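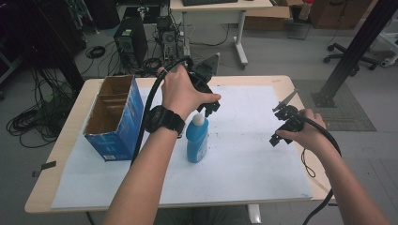
*Puesto 2, pinza izquierda encima de la botella azul. La caja abierta queda al lado.*

**Hilo: Las pinzas de mano pierden la referencia de apertura, ¿cable o encoder?**

**tornillo_pasado** escribió:

Buenas. Tenemos un par de pinzas de mano con cable para grabar demostraciones (coger botella, meter en caja, vuelta a empezar). La izquierda empieza bien y al rato la apertura que lee el programa ya no coincide con la real. Cierro del todo y me marca 2 mm abiertos. Recalibro y aguanta unas 14 tomas, a veces menos. La derecha, perfecta.

El distribuidor, Neltine, dice que es "desgaste normal del dedo" y que compre el juego nuevo. No me lo creo. ¿A alguien le ha pasado?

---

**Major_Trever** escribió:

Desgaste, claro. Y qué casualidad que el juego nuevo lo vendan ellos.

Mira el cable. En la foto la izquierda lo lleva saliendo del mango, haciendo un arco por encima y bajando pegado al antebrazo. Cada vez que giras la muñeca estás tirando del conector. Yo empezaría por ahí antes de gastar un euro.

---

**rcarre** escribió:

No tan deprisa. Un conector flojo da cortes o saltos, no una deriva de 2 mm que se arregla recalibrando. Eso suena a polea o a piñón que patina en el eje. ¿El error crece poco a poco o aparece de golpe?

Rosine Carré

---

**tornillo_pasado** escribió:

Pues no lo sé. Solo miro el valor al final de la tanda. El contador de ciclos de la izquierda va por 1.926, por si sirve.

---

**rcarre** escribió:

Con eso no se puede afirmar nada, ni tú ni Neltine. Haz esto:

1. Calibra en cerrado y apunta el cero.
2. Abre y cierra en vacío, sin botella, y apunta el valor en cada cierre.
3. Repite apretando fuerte contra algo rígido.
4. Pinta una raya con rotulador que cruce eje y piñón.

Si la raya se parte, ya tienes al culpable.

---

**Major_Trever** escribió:

Y un paso 5: cambia los cables entre las dos pinzas. Si el fallo se va a la derecha, me debes una disculpa.

---

**kilo_ohmio** escribió:

Yo también miraría el montón de cable enrollado junto a la mesa. Si las líneas de las dos pinzas van ahí revueltas con alimentación, el encoder puede perder cuentas. En mi taller lo vi con un equipo Rultison, y nos tuvo dos semanas buscando una avería mecánica que no existía.

---

**rcarre** escribió:

¿Y por qué solo la izquierda? Lo del ruido se dice siempre y casi nunca se mide.

---

**kilo_ohmio** escribió:

Porque igual solo esa pasa cerca de una fuente. No digo que sea, digo que separar cables es gratis.

---

**tornillo_pasado** escribió:

Hecho, por orden. Cables cambiados: la izquierda sigue derivando y la derecha sigue bien. En vacío no se mueve el cero. Apretando fuerte, la raya se separa un pelo, siempre hacia el mismo lado.

Abierta la carcasa: el prisionero del piñón estaba flojo y sin fijador. Lo he limpiado, una gota de fijador medio y apretado contra el plano del eje. Los dedos los he dejado como estaban.

---

**Major_Trever** escribió:

Vale, no era el cable. Aun así yo lo sujetaría al antebrazo con un velcro, ese arco acabará dando guerra.

---

**rcarre** escribió:

Eso te lo compro. Pero no des por buena la reparación todavía – deja curar el fijador hasta mañana y repite la prueba apretando, apuntando el cero en cada cierre. Y yo no usaría las tomas grabadas con la deriva sin revisar la apertura una por una.

---

**tornillo_pasado** escribió:

Lo de las tomas me duele más que el piñón. Mañana repito y pego aquí los valores. A Neltine les he mandado la foto de la raya, de momento sin respuesta.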